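Keeping a two-armed cell in shape

The bench cell at Forska's workshop in Salham does light handling work: picking up kitchen and tableware, moving it across a table, setting it down again. It has two arms, one table and two grippers, and it takes up less floor than a family car. Most of the effort that goes into it is upkeep.

The working day starts with the arms powered down. The operator checks the mounting bolts first, then wipes the fingers of each gripper with a lint-free cloth. Dust and dried sugar are the usual trouble. A film too thin to see will let a smooth metal part slide, and the operator may spend an hour adjusting grip force when a wipe would have done it.

Cables come next. Each arm carries its power and signal lines on the outside, in loops that need enough slack for the wrist to turn all the way and not so much that they snag on the other arm. The loops are retied every 400 hours. Odcombe, the firm that installed the cell, set that interval after a worn jacket stopped the left arm in its first season.
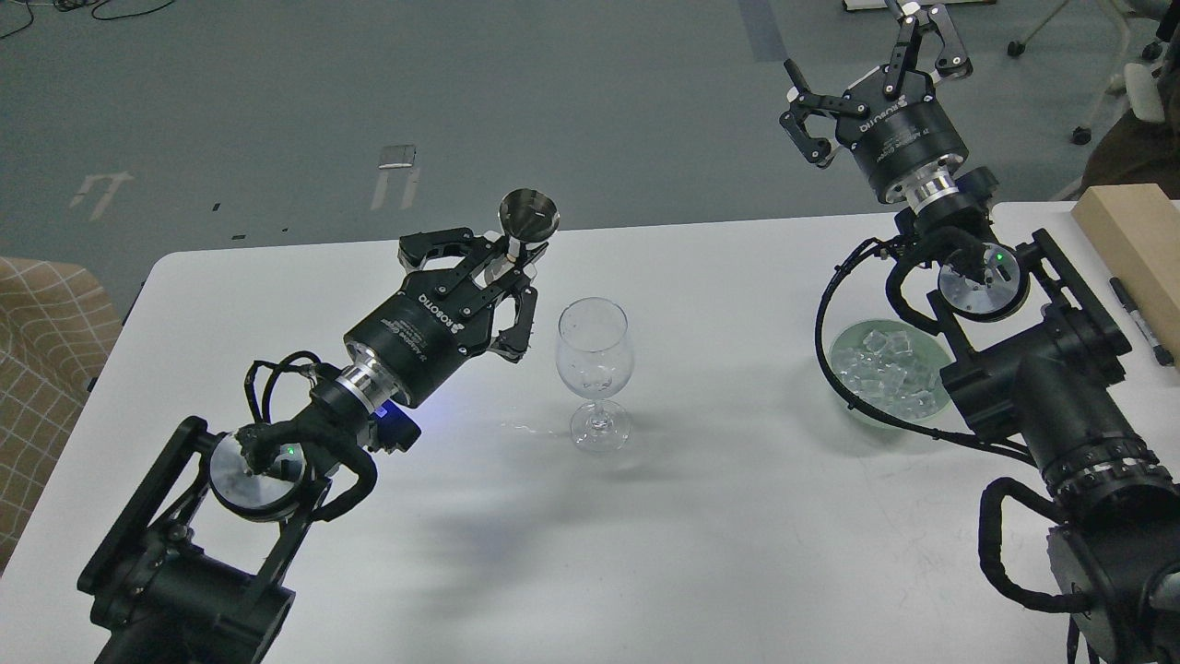
Salham, 30/06/2021 - The drinks setup puts a stemmed wine glass on the white table, with a bowl of ice within reach of the right arm. The left gripper holds a small steel funnel by its spout, mouth up. The right gripper is open. Both are two-finger Robotiq units, and each joins its wrist at a silver ring.

Funnels are awkward. The spout is narrow and round, so two flat fingers touch it along thin lines, and a small error in the grip tips the whole cone. The shop's answer was to slow the close to a crawl and stop it at a set width, with the force limit as a backup. Finding the width took 12 tries.

Glassware gets its own settings too. The approach speed drops near a stem, and the arms are kept from crossing above it. Any liquid on the table is wiped up before the next run - a wet base can slide, and the stored position is then wrong.

Calibration is done with a machined plate from Diekmann. The operator clamps it to the table, touches each arm to 4 marked points, and compares the readings with those on file. It takes up to 6 minutes if nothing has moved. If something has, the mounts are loosened, reset and tightened in order, and the whole check is run again.

Spare finger pads are kept in a drawer under the controller, along with cable ties and the hex keys. The pads were last changed in April. The next set is already on the shelf, and the left gripper will get it first.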